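3.2 Collection rules and operator practice

Sites took part in the study only after adopting a written set of rules, which we refer to as the Beltside rules after the first site to use them. The rules cover handling, workspace and logging. They were drafted in February and revised once, after Skasedora joined.

Operators work in pairs at one table, each with a hand-held gripper. Only one operator may reach over the box at a time -- the other may grasp an item outside it but must wait before moving it across. An item is held by its sides, with both fingertip pads in contact. Crushing a packet to get a firmer hold is recorded as a fault, even if the item is placed correctly. A session ends after 50 placements or when an operator asks to stop, and operators rest between sessions.

We did not ask sites to clear the room or change the table covering. Bíró, our earlier protocol, required a plain grey surface, and policies trained on that data did poorly on patterned ones. The current rules ask only that the box stay where it was at the start of the session and that sharp tools be kept out of the reach path. Figure 4 shows packing of wrapped sweets and snack packets into a cardboard box.

Faults are logged in Clerum by the operator who made them, and a second person reviews the log before the data are released. Of the 14 sites that applied, 2 withdrew at this stage, both citing the time needed for review.

Figure 4. Two-operator packing task, with a snack packet held in the nearer gripper.
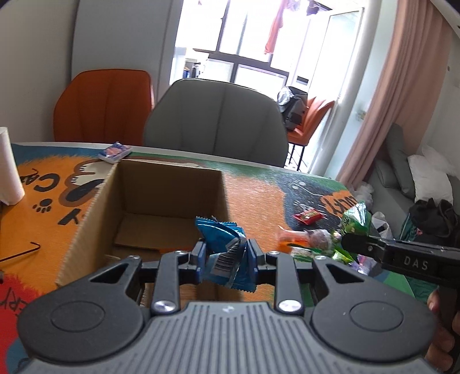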